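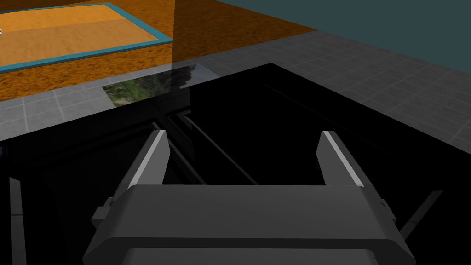

Wrist view in the simulator, fingers open, before the first run with the new controller settings.

Friday, late evening

I promised myself to write after each test day, and then I skipped two of them. So tonight I write longer.

We finally compare the two controllers in simulation. Ronaldo calls them Lamari and Manzano, after two streets near his old apartment, and now all our folders carry these names and it is too late to change. Lamari is the old position controller. Manzano is the one with the softer force loop, which Tiziana finished this month. The gripper is the same for both, the parallel one with two fingers, and the room is the same too: the black glossy surface, gray tiles, the orange carpet with the mat. I look at this room so many hours that I began to dream about the orange carpet.

The plan was 200 grasps for each controller, with the same starting positions and the same random seed. In the morning I started Lamari and went for coffee. When I came back it had stopped at grasp 14. The log said only "contact limit," and I needed one hour to find that the limit was still in the old units. It was my mistake from November. I did not tell it in a very loud voice, but I told Tiziana, and she was kind about it.

After the correction Lamari completed everything. It is fast and it is rough. It closes on the small block like a person who is angry with a door. For the cube and the cylinder this is fine. For the thin cup it is bad, because the simulated cup tilts when one finger arrives before the other, and the controller does not care, it continues to close. I counted 88 clean grasps and I wrote the others in three groups: slipped, tilted, missed. Perhaps "tilted" and "slipped" should be one group. Esther thinks yes. I think no, because the reason is different, and for me the reason is what we want to learn.

Manzano is slower. On the screen it looks almost shy. The first finger touches, waits, and the second one comes to it. I liked this very much and I watched more of the runs than I needed to. But it has its own problem: when the object is near the far side of the surface, the wrist makes a small shaking before the fingers close. I lowered the gain two times and the shaking became smaller, but the closing also became so slow that the time limit finished five of the grasps. I have no full number for Manzano yet. The second half is running now on the office computer, and I asked Teodoro not to turn it off when he leaves.

One more thing that cost me the afternoon is the wrist camera. The surface is so dark and shiny that it shows reflections, and our simple object finder does not like it. In the picture with the open fingers there is a thin gray line going diagonally between them, and I am still not sure if it is a reflection or a part of the workspace. I asked Ronaldo and he was also not sure. There is also a piece of green leaves shown at the far edge of the surface. Two times today the finder put its box on these leaves and not on the block. I would like to make the surface matte, but Elvia wants to keep it, she says the tables at Ivness are shiny too and we will meet the same problem there with the real arm. She is right, but I was tired and I argued a little. I should write to her on the weekend.

For next week:
Run Manzano again with the middle gain, only on the thin cup.
Ask Esther if the wide fingers are ready as a model, because with the present ones the cup has very little contact.
Put the leaves in the ignore mask, or find out where they come from.
Write the units in the first line of every settings file. Every one!

Tiziana asked in the evening which controller I would choose today. I said Manzano for the cup and Lamari for all the rest, and she answered that this is no choice. Then we ate the rest of the rice cake in the kitchen and talked about her sister's wedding.

It is almost eleven. I checked the run from home and it is at the cylinder now.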